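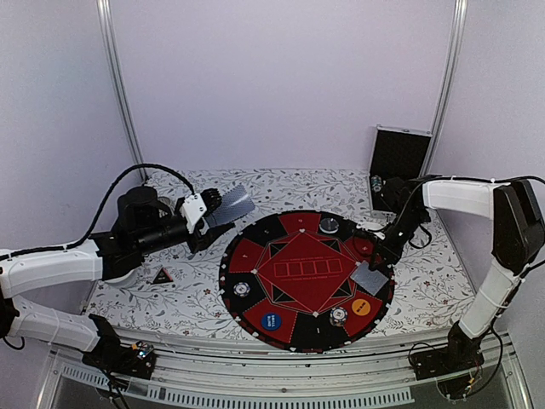
Round poker mat – gallery and notes

The round mat is kept for short-handed games on an ordinary table. It replaces a full felt topper, which took two people to lift and was too wide for anything but the hall at Istgate. The mat goes straight on over a tablecloth. The notes on this page cover the printed layout, the buttons and chips that go with it, and how the set is stored. The opening picture has the whole layout, with the SMALL BLIND button on the red section at the front left. The round orange button is on the other side, close to the small stack of white and black chips.

Layout

The printing does most of the work of a dealer's reminder card. The large red diamond in the middle takes the board, with a row of five outlined spaces for the flop, turn and river. Seat sections run round the outside in alternating red and black, and the seat numbers face outwards, so from any one chair most of them read sideways or upside down. New players should go by the number directly in front of them.

The outlined spaces are a guide only. Cards may overlap a line without affecting play, and a hand is not void because a card has slid off its mark.

Chips

The house set for this mat is a Kadden club set of 200, split into two colours. The stake sheet is the one used for the Clarnar evenings:

Starting stack: 2000
White and black chip: 1000 in the late levels
Blinds: raised every second orbit

Chips go in front of the player until bet, then forward over the seat section. Stacks should be kept clear of the row of card spaces.

Buttons

The small blind button is round and blue, with white lettering. It moves one seat to the left after each hand, before the cards are shuffled. If it is forgotten and the next hand has already been dealt, the hand stands and the button is corrected afterwards.

Number side of the ring

Sectors 4, 5 and 6, with the white dashed lines between them. The 6 can be taken for a 9 when it is read from the wrong side – check it against the 5 next to it. The queen of spades and king of diamonds are lying face up on the red, the king overlapping the queen. 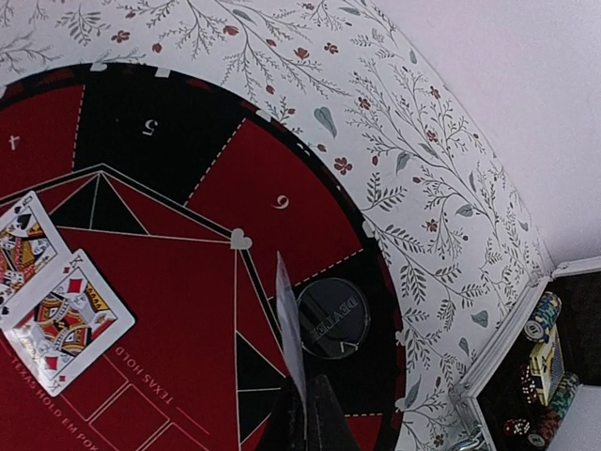
Care and storage

Roll the mat with the printed face outwards. Rolled the other way, it lifts at the rim for the first hour or so of the next game. It should not be folded, as a crease through the centre makes cards catch when they are slid across.

Wipe with a damp cloth and dry flat. Spray polish leaves a film which makes the surface too fast for dealing.

The Ramasamy tube in the hall cupboard fits the mat with room for both decks at one end. Chips and buttons are stored separately. Count the chips back into their tray before it is closed, and enter any shortage on the card inside the lid.

The tablecloth is washed on its own and goes back on the shelf above the tube.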